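The Snack Box Comes to Brurkham

The box arrives in May, a day late, and sits in the hall while everyone pretends to have other things to do. It comes from Pratoretti, an importer that will mail you a carton of snacks you didn't pick, in flavors you can't always read, for $31 a month. The company says it has 2,000 subscribers. I would have guessed fewer, but then I had guessed I would never be one.

Brurkham is not a town with many snack options. We have the Magyar bakery, which closes at two, and a gas station whose pretzels have seniority over most of the staff. So a certain amount of ceremony attaches to a carton from far away. It gets carried to the kitchen table. Somebody goes looking for scissors, and somebody else attacks the tape with a house key.

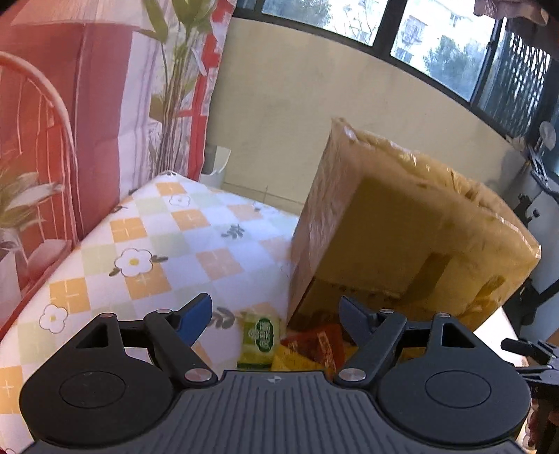
Small packets are the whole appeal. A big bag of chips is a commitment, and by the bottom third you are eating out of spite. A single-serve packet asks for two bites and an opinion. If the opinion is bad, you have lost very little, and you can give the next one to a brother-in-law.

Our household has developed rules. You may not squeeze a packet to find out what's inside. You may not use your phone to translate the label until you have tasted the thing and made a guess out loud. My own guesses have included "pickle" and "some kind of fish?" and on one low evening I said "ham" about a plum.

Then there is the matter of leftovers. Jalex, the rival service, sends its snacks with a booklet explaining each one, and my neighbors who get it are very well informed and usually finished by dinner. We are slower. Ours go into a drawer under the toaster, where the good ones last an hour and the rest wait for guests. I opened that drawer last night and found nothing left but the plum.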